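Home | About Karncombe | Products | Careers | Suppliers | Contact
Last updated: 19 May 2023

Control Station Assembler (Bench), Karncombe

Karncombe builds and repairs small operator control stations for conveyor lines, pump skids and packaging equipment. The assembly section is looking for one full-time bench assembler. The position reports to Kirsty Tipoki, assembly lead, and is based on site. Remote work is not available for this role.

The section assembles enclosed stations with one to six operators: push buttons, selector switches, pilot lights and emergency stops. Most orders are small. A typical work order is 30 units of one configuration, and the configuration changes several times in a shift. Applicants should expect frequent changeovers and should be comfortable reading a new drawing before each one.

Duties

The assembler will:

- Pull operators, mounting blocks, contact blocks and housings against the work order and check part numbers before opening bags.
- Fit operators to the housing cover, set the orientation, and tighten the retaining hardware to the value on the drawing.
- Attach contact blocks and confirm normally open or normally closed against the schematic.
- Land conductors, apply ferrules and markers, and dress the wiring inside the housing.
- Perform a continuity check in every selector position and record the result on the Floltow traveler.
- Strip returned stations, sort the components, and write up the condition of each one.
- Keep the bench, trays and hand tools in order at the end of the shift.

Returned stations make up a large part of the second half of the week. These come in with the operators fitted. Each push button is removed, separated from its block where the design allows, and checked for a sticking plunger, a cracked lens or a damaged thread. The housing is kept only if the cover seats flat and the knockouts are intact.

Bench layout

Components are kept in shallow trays next to the control box being worked on. Small parts are placed in a tray when they come off the box and stay there until they are refitted or written up. Parts from two different work orders are never placed in the same tray. Drawings and travelers are viewed on screen at the workstation, so basic keyboard and mouse skills are needed.
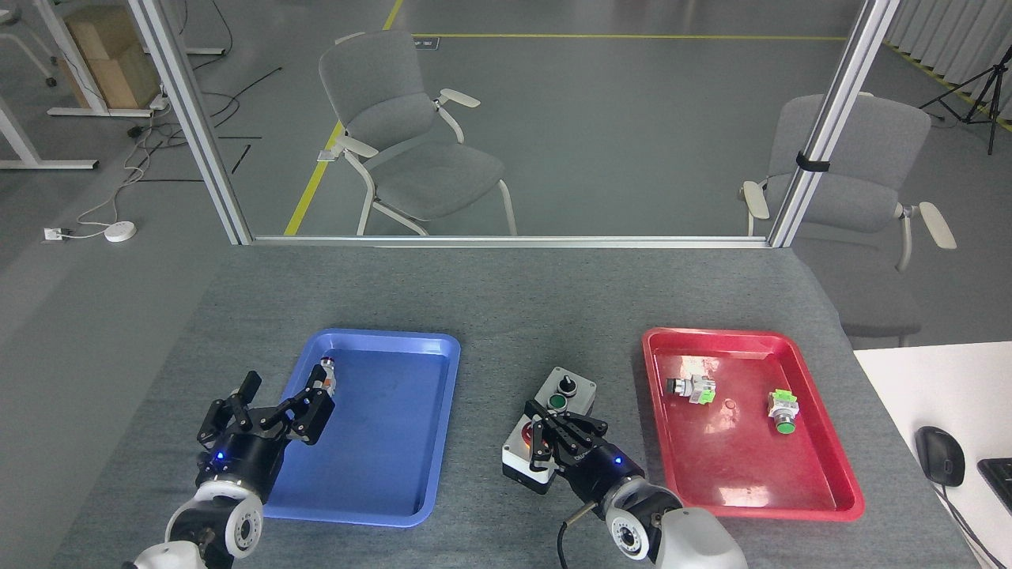 Button color and position must match the legend sheet. Green and red operators are specified by the customer, and the section does not substitute one shade or body style for another without a signed deviation. The same applies to selector switches: handle type, number of positions and maintained or spring-return action are all called out on the drawing. If a drawing and a parts list disagree, work stops on that item and the question goes to Kyung-hwa Shin in documentation.

A mounting block that has been removed from its operator is inspected at the latch before reuse. A block with a worn or whitened latch is scrapped. Scrapped parts are entered in Stasen, the stock system, before the end of the shift.

Required

- High school diploma or equivalent.
- One year of bench assembly, panel wiring or electrical repair work. Military or trade school experience counts.
- Ability to read a basic control schematic and a contact chart.
- Correct use of a torque screwdriver, crimp tool, wire stripper and multimeter.
- Ability to tell red, green, yellow and blue apart reliably. A color check is part of the interview.
- Ability to handle small threaded parts for long periods, seated or standing.
- Legible handwriting. Condition tags are still filled out by hand.

Useful but not required

- Experience with the Stubbs crimp press or a similar bench press.
- Experience with repair and return work, including writing short fault descriptions.
- Any workmanship certification, current or expired.

Hours and pay

The position is full time, day shift. Base pay is $2,490 per two-week pay period, reviewed each March. Overtime is voluntary and is posted in advance. Paid leave, health coverage and tool allowance begin on the first day of the month after the start date. Hand tools are supplied; assemblers may use their own drivers if they are submitted for calibration first.

The assembly room is held at 68 degrees Fahrenheit. Safety glasses are required at the bench and in the stockroom. Closed shoes are required everywhere past the front office. Rings, bracelets and loose sleeves are not permitted while working on stations.

Training

New assemblers spend the first 6 weeks with Thongchai Noiphan. Training starts with teardown of returned stations, moves to refitting operators in scrap housings, and ends with full builds from a released drawing. Work built during training is inspected in full. After that, inspection is by sample, except for emergency stop stations, which are always inspected in full.

Selection

The interview has two parts. The first is a short conversation with Kirsty Tipoki and Paavo Ruotsalainen, production manager. The second is a bench exercise: the applicant receives a drawing, a housing and a set of components, builds the station, and marks any part that should not be used. There is a time limit, which is stated at the start. Accuracy is weighted above speed. Tools and glasses are provided.

To apply

Send a resume and a short note describing the last piece of electrical work you completed, including the tools you used and how the work was checked. Photos and certificates are not needed at this stage. Applications go to Vichien Suwannarat in personnel, by mail or through the Careers page. Use the reference "Assembler, Bench" on all correspondence.

Applicants who need an adjustment to the bench height, lighting or seating for the exercise should say so in the note. Agency submissions are not accepted. The opening stays posted until it is filled.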